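I've been stuck in the story of Martha and Mary since March. It's five verses at the end of Luke 10, and I must have heard it preached 19 times, usually to a room full of women holding coffee. I always leave feeling a little scolded. I'm a Martha! I like a list, and I like the chairs put away when we're done.

So when our small group got to it, I groaned out loud (sorry, Hanneke). But then Ilse read the passage slowly, twice, and I heard something I'd skipped right over. Jesus says her name two times. "Martha, Martha." I'd always read that in the voice of a tired parent. Ilse read it the way you'd say it to a friend who's about to cry in the kitchen, and it got me right in the throat.

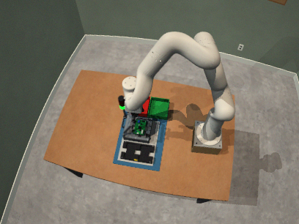

I went home and looked for other places where God says a name twice. Abraham, with the knife in his hand. Jacob, scared to go down to Egypt. Moses at the bush. Little Samuel in the dark. Simon, right before the worst night of his life. And there's Martha, in with all of them, over dinner.

He does tell her that Mary chose what is better, and I don't want to water that down. She was worried and upset about many things, and he said so. But he said it as someone who loved her, and John 11 tells us plainly that he did.

I've been trying to pray before I open my laptop in the morning, even for a few minutes. Some days I make it to the end of a psalm. Some days I'm up after two verses to move the laundry, and I hear my own name, twice, and go sit back down.

Next week we start John 11, and I'm bringing the soup.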